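# Cable slack on the two-arm cell

Third round of work on the same fault: the right hand drops off the bus when the elbow folds past a certain point. 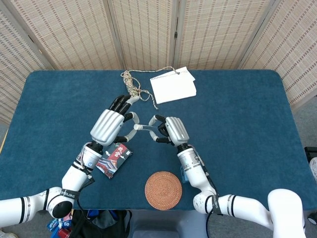

**Renu Uniyal**
*Cell maintenance, Karach*

The cell is two white arms with humanoid hands, working over a carpeted table. I keep twine, a notepad and a woven coaster on it as handling items. The short white rod is for the thumb check: both thumbs have to meet on it near the middle of the table. If they don't, one wrist zero is off and there is no point looking at anything else.

The dropout was a cable problem. The right arm's cable had too little slack at the elbow, and the connector at the wrist took the pull. I re-terminated it, left a longer loop, and moved the strap up by 20 mm. Then I ran the fold move 282 times before the first error, which turned out to be a full log disk. Cleared it and ran on to 1000 without a dropout.

Settings I changed, for whoever has the next shift:

- Thumb current limit down one step on both hands
- Wrist zero redone, left first, then right
- Bus timeout back to the default (I had raised it in March to hide the fault -- not a good idea)

Zuzana Kratochvíl asked why I don't clamp the cable to the forearm. I tried it on the old Trastik arm. The clamp wore through the jacket in roughly 4000 cycles, and the strap does the same job with some give.

Still open: the left thumb is slow to return after a long hold. I suspect the tendon tension, but I want the cover off before I say so. Spare tendons are in the drawer marked Bansal.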